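Ticket: Breakfast sandwich orders on the Nostora app keep going to the wrong store
Status: Reopened (again, sorry!)

Hi, me again. I'm adding to my old ticket from October so you have it all in one spot. Short version: I order two egg and cheese sliders and a hash brown from the Lison Street counter, the app says "Got it!", and then my order gets sent to the Voltodik Plaza store, 11 miles away. I only find out when I'm standing at the counter, hungry, with the kid at the register shaking his head at me.

What I've tried so far: logged out and back in, deleted the app, put it back on, and took Voltodik Plaza off my favorites (it comes right back the next time I open the menu). I also turned location off and typed in the zip code by hand. That worked one time! I got my sliders, they were great, steam coming out of the box and onions all over the place. Next morning, back to Voltodik.
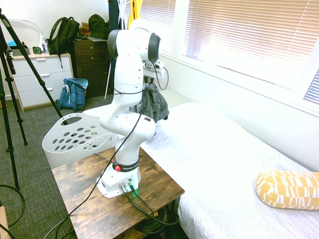

Franka arm on the little table, bedroom.

Update, Sunday, 7:40 a.m. Did what your last reply said and cleared the saved carts. There were 4 of them in there, one with a chocolate shake I don't remember wanting. Placed the order fresh, picked Lison Street, checked it twice before I paid. The receipt in my email says Lison Street, but the order screen says Voltodik Plaza. So the two don't even agree with each other, and maybe that helps you find it?

Second update, same morning. I called Lison Street and they couldn't see the order at all. They made me the sliders anyway and I paid again, so now I've been charged twice. I'd like the first one back please, and also my 300 reward points, which went poof when I canceled. I was almost 40 points away from the free breakfast box and I've been saving up for that thing.

One more clue: it only happens before the menu flips over to lunch. I ordered a regular burger from Lison Street one afternoon and it went through fine, fries and all. Could the breakfast menu be tied to the wrong store?

Please leave this open until I've had one normal breakfast out of it. I'll try again tomorrow and post the order screen if it goes sideways.

Nostora Help Desk | Contact us | © Nostora | Back to top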